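ロボット実習入門 配布資料 第4回「公開デモ見学の振り返り」

先週の見学、おつかれさまでした。長い移動のあとに立ちっぱなしで、後半は足が痛そうな人もいましたね(私もです)。今回は新しい単元に入る前に、あの日見たものを整理しておきます。メモを取りきれなかった人はこの資料で補ってください。欠席した人は、まず全体を通して読んでから、最後の課題に進んでもらえれば大丈夫です。

1. どこで何を見たか

見学先はClovanceの公開日でした。会場は大きく二つに分かれていて、手前がPemwoodという搬送ロボットの走行デモ、奥が手持ちグリッパを使った作業データ収集のデモです。案内してくださったのはAdanech Abdellaさん。午前の説明も午後の質疑も一人で引き受けてくださって、最後のほうは声がかすれていました。お礼状は私から出しましたが、個別に質問のメールを送りたい人は、先に私に文面を見せてください。

Pemwoodのほうは、みなさん写真をたくさん撮っていたので軽く触れるだけにします。通路の幅が変わったときに速度を落とすタイミング、あれが第2回でやった経路計画の話そのものです。曲がる前に一拍置くような動きをしていたのを覚えていますか。あの一拍について、Abdellaさんは「地図を信じるか、いま見えているものを信じるか、その折り合いをつけている時間」と説明していました。いい言い方だなと思って、すぐノートに書きました。第6回でもう一度使います。

以下、本題は奥の会場のほうです。

2. 手持ちグリッパのデモ

ロボットアームがずらりと並んでいるのを想像していた人には、ちょっと意外な光景だったかもしれません。奥の会場の主役は、人が手に握って使うグリッパでした。指の部分はロボットに付けるものと同じ形で、それを人間が握って、机の上の物を実際に動かす。そのときのカメラ映像と手先の動きを記録して、あとでロボットの学習に使うわけです。Clovanceではこの取り組み全体をDereseと呼んでいました。

授業で「教示」という言葉を説明したとき、ティーチングペンダントでアームを一点ずつ動かす方法と、アームを直接手で持って動かす方法の二つを紹介しましたよね。Dereseのやり方は、そのどちらとも少し違います。収録のときにアーム本体が要らないんです! 机とグリッパと物があれば始められる。準備が軽いぶん、いろいろな場所で記録が取れるのが強みだと聞きました。

かわりに難しくなることもあって、人間の腕なら楽にとれる姿勢が、アームにとっては関節の限界を超えていたりします。せっかくきれいに作業しても、アームが真似できなければ使えません。見学のとき、説明員の方がときどき不自然なくらい肘を下げていたのは、そのためだそうです。私は最初、単に疲れているのかと思っていました。失礼しました。

収録の件数も教えてもらいました。6月の時点で集まっていたのが3,409本、そのうち箱や引き出しなど「開け閉めするもの」の課題が1,087本。目標は課題ごとに1,000本だそうで、開け閉めはもう超えています。一方、布をたたむ課題は997本で、あと3本というところで止まっていました。「この3本がなかなか録れなくて」と笑っていましたが、布は一本録るのに時間がかかるので、笑いごとでもないのだと思います。

3. 箱のふたの課題

みなさんの感想シートでいちばん多く名前が挙がっていたのが、仕切りのある木箱の課題でした。地味なのに人気があって、私もあの机の前にずいぶん長く立っていました。

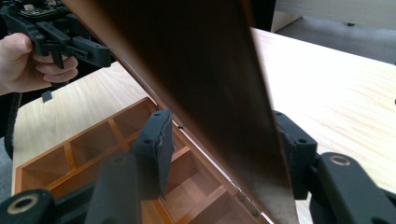

図1 木箱のふたと手持ちグリッパ。手前の指先がふたの両側にある。左上はもう一台のグリッパを握る手。

図1で注目してほしいのは、指のパッドとふたの位置関係です。ふたは箱とつながった板なので、コップや積み木をつまむのとは話が違ってきます。物が自由に動けるなら、つかんで好きな方向に持っていけばいい。ところが蝶番でつながった板は、蝶番を軸にした円弧の上しか動けません。手先がその円弧から外れると、指が滑るか、箱ごと引きずるか、蝶番に無理な力がかかるか、どれかになります。

第3回の用語でいうと、これは「拘束のある操作」です。自由度は一つ。ノートに「回転関節が一個あるのと同じ」と書いていた人がいて、とてもいい整理だと思いました。ふたの角度を一つ決めれば、ふたの上のどの点の位置も決まります。逆にいえば、手先の軌道は半径(蝶番からつかむ場所までの距離)と角度だけで書けるわけです。

じゃあ簡単じゃないか、と思うでしょう。ここからが面白いところで、ロボットは半径を教えてもらえません。箱の寸法も、蝶番がどこにあるかも、映像から見当をつけるしかない。しかもつかむ場所が毎回少しずつずれるので、半径も毎回変わります。質疑の時間に「蝶番の位置を先に測っておけばいいのでは」と聞いてくれた人がいましたが、Abdellaさんの答えは「その箱だけならそれが一番早いです。次の箱が来たら、また測ることになります」でした。いろいろな箱で動いてほしいなら、測らずに済む方法を考えたくなる、ということですね。

もう一つ、指の向きの話もしておきます。ふたが回ると、板の向きも一緒に回ります。挟んだままついていくなら手首も同じだけ回さないといけません。手首を回しきれないときは、途中で挟むのをやめて、片側の指だけで押す動作に切り替える手もあります。人間は家でこれを無意識にやっています。試しに今夜、何でもいいのでふたのある箱をゆっくり開け閉めして、自分の指がいつ「つかむ」から「押す」に変わるかを観察してみてください。私は台所の米びつでやって、家族に変な顔をされました。

4. 両手の作業について

手持ちグリッパは両手に一台ずつ持つこともできます。片手なら一本の軌道を考えればよかったのが、両手になると二本の軌道に加えて、その二本の時間的な関係まで考えることになります。

たとえばふたを支える手と、中の物を出し入れする手。支えるほうが早く離せばふたは倒れるかもしれないし、遅ければもう片方の手の邪魔になる。どちらの軌道も単独で見れば正しいのに、合わせると失敗することがあるんです。第1回で紹介した「待ち合わせ」の考え方を思い出してください。あのときは工場のコンベヤの例でしたが、構造はよく似ています。

それと、カメラの見え方の問題。手先にカメラがあると、近いものが大きく映って、その向こうが隠れます。図1でも、視野の真ん中はほとんどふたで、奥のほうはかなり見えなくなっていますよね。箱の中の仕切りも、見えているのは一部です。人間なら首を伸ばして覗けばいいのですが、手先のカメラは手と一緒にしか動けません。作業に都合のいい手の位置と、見るのに都合のいい手の位置が食い違う。私はこの話が今回の見学でいちばん印象に残りました。

対策としては、もう一方の手のカメラの映像も合わせて使う、過去の数コマを覚えておいて隠れる前の様子を利用する、などが考えられます。どちらにも計算量や同期の問題があるので、そこは第5回で式を使ってやります。

5. 質疑のメモから

時間切れで全員が聞けなかったので、私のメモにあるぶんを載せておきます。

失敗した収録は捨てるのか、という質問。すぐには捨てず、失敗の印をつけて別に保管しているそうです。落としてから拾い直したような記録は、立て直し方の手本として使えることがあるとのこと。

収録する人によって癖は出るか。出るそうです。かなり出るそうです。左利きの人の記録が少なかった時期には、学習後の動作がはっきり右寄りになったと聞きました。

ソフトは自社製か。記録の整理にはCosteckという社内ツールを使っていて、外には出していないそうです。画面は見せてもらえましたが撮影は不可でした。もし写真を撮ってしまった人がいたら、消しておいてください。

学生でも収録に参加できるか。いまのところ予定はないけれど、希望が多ければ考える、とのお返事でした。手を挙げたい人は来週の授業のあとに声をかけてください。人数をまとめて先方に伝えます。

6. 課題

(1) 身の回りにある「拘束のある操作」を一つ選び、どの方向に動けて、どの方向に動けないかを図に描いてください。引き戸、ねじぶた、ファスナー、何でも構いません。ねじぶたを選ぶ人は、回転と上下移動が連動する点も書き込むこと。

(2) 図1のような板状のふたを二本指で挟んで動かすとき、つかむ場所を蝶番に近づけると、必要な力と手先の移動距離はそれぞれどう変わりますか。力のモーメントを使って説明してください。数値は自分で決めて構いませんが、決めた値は必ず書いておくこと。

(3) 手先カメラの視野がふさがれる場面を一つ考え、自分ならどう対処するかを半ページで。正解は用意していません。無茶な案も歓迎です!

提出はいつもの箱へ。紙でも構いませんが、(1)の図は薄い鉛筆だとコピーで消えてしまうので、濃いめに描いてください。次回は分度器を持ってきてもらえると助かります。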